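Dish Racks and Drying: Which Tips Are Worth Your Time

I have read a lot of advice on drying dishes, and most of it seems to come from people who own four plates. I have tried the tips below in my own kitchen. Some stayed and some went back where they came from.
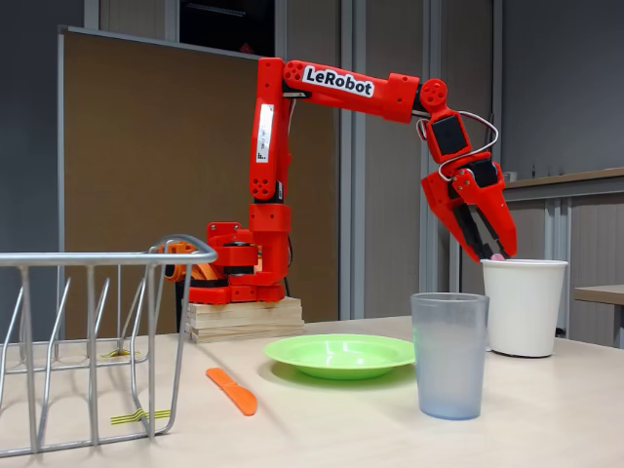 Wire racks and plastic dishes

A metal wire rack with upright dividers is built for dinner plates. Stiff, flat, heavy plates stand up in the slots and drain well. Then you put a plastic plate in there, the kind with a wide rim and a dip in the middle, and it leans over on its neighbor and holds a spoonful of water in the rim.

The usual tip is to "alternate large and small." I did that for most of November and got the same puddles in a nicer pattern. What did help was skipping a slot between bowl-shaped pieces and facing them all the same way, with the hollow side tipped a little toward the counter. If your slots are too narrow for that, lay a folded towel next to the rack and put the plastic face down on it. It looks less tidy. It dries faster.

Cups and tumblers

Everyone says upside down. Fine, but upside down on a flat surface traps steam inside, and a frosted tumbler will hide the drops until you pour juice into it. Set the rim half on the edge of a folded cloth so air can get under one side. A chopstick works too, if the cup is wide enough not to roll off it.

Thin disposable cups are a separate matter. I know people wash and reuse them. I have done it with the plastic ones for rinsing paintbrushes and holding screws, and I see no harm in that. For drinking, I'd let them go. The paper ones get soft at the seam, and no drying trick is going to fix a seam.

Plastic knives

Colored plastic knives turn up in every "kid-friendly kitchen" list, usually with a claim that they cut anything a steel knife can. They don't. They do bananas, soft cheese, boiled potatoes and cake. A carrot will laugh at one.

They are also too light for most cutlery baskets. Ours slipped through the bottom and ended up under the rack, where it stayed until somebody moved the rack. Dry it by hand. It takes as long as reading this sentence.

The baking soda soak

For stains on plastic plates, I was told to make a paste of baking soda and water and leave it overnight. My neighbor Mwajuma Koech swears by it, and her plates do look good, though she also never serves tomato sauce on them. I tried it on one plate for an hour and another one overnight and could not tell them apart. Do the hour. On bright colors, rub gently with a soft cloth, and don't use the rough side of the sponge, whatever the video says. Scratches hold stains much better than smooth plastic does.

Marking the spot with tape

I expected to hate this one. You put a bit of bright tape on the counter where the rack goes, so it always ends up back in the same place after wiping down. It sounded like something from a warehouse. But our rack used to creep an inch a day toward the stove, and now it doesn't.

Two short pieces are plenty. Wipe the counter and let it dry before you stick them down, and test a hidden corner first if the surface is painted or oiled. Change the tape when the corners start to lift, or you'll be scrubbing gray gum off with cooking oil (which does work, by the way, followed by dish soap).

Rack too low for the tray

Some people raise the back of the rack so the water runs forward. A scrap of wood under the back feet will do it, but bare wood in a wet spot goes dark and then fuzzy. I went through 3 scraps before switching to a pair of old jar lids. Keep the tilt small. With too much of it the plates slide, and you find this out at six in the morning.

Vinegar for the wires

White vinegar takes the chalky film off a metal rack. Half vinegar and half warm water, a cloth, ten minutes, then rinse. This is one of the few old tips I'd repeat to anyone. What I would not do is leave the rack sitting in it all day, particularly if the coating is chipped at the joints. Dry the joints with a towel after, as that's where mine started to rust.

Related tips
Does a Box of Baking Soda Do Anything in the Fridge?
63 Uses for a Jar Lid, of Which I Believe 3
Cutting Boards: Oil, Salt, Lemon, or Leave It Alone
The Tudden Drawer Divider After a Year
Getting Labels Off Jars Without Losing an Afternoon
Is a $50 Dish Rack Any Better?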